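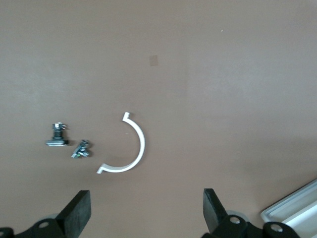 Fig. 4. Wrist view. White arc and two small dark parts on the table, fingers open.

Section 4: Setting up the open day table (Hamance hall, two-arm cell)

Rev. May 11, 2024. Replaces the October sheet, bin that one.

1. Power on the cell. Wait for green light at both arm bases. No green, no visitors.

2. Load program 603 from the Seleck menu. NOT 2,124, that's the long cycle and people wander off.

3. Check the wrist view on the big screen before doors. Fingers visible at the bottom, parts in view. Blurry = wipe the lens, dry cloth only.

4. Lay out parts by hand, arms paused. Leave gaps so the fingers can get in. Don't stack anyhting.

CAUTION: Hands off the table once the arms are live. Yours too. One operator stays at the stop button the whole time.

5. Colored buttons go in front of the orange box, caps clear of each other. Drawers shut at start. Leave the near side of the table free, the arms need the room. 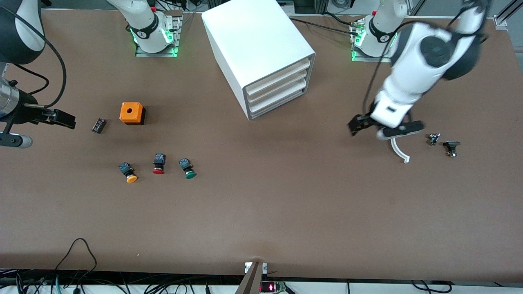

6. Run one cycle at low speed with no guests in. Watch the cables when the arms bend down. Anything snags, pause and re-route.

7. Let people in. Max 16 per group, behind the tape. Each run takes around four minutes, talk through it.

Note: Visitors always ask if they can hold a part. Fine, hand out spares from the Cárdenas box. Not the ones on the table.

Note: if an arm drops a part, pause, let it settle, then reset from step 4. Do not reach in and fix it mid cylce.

8. Last group out: park both arms, power down, log any faults on the Sekano form.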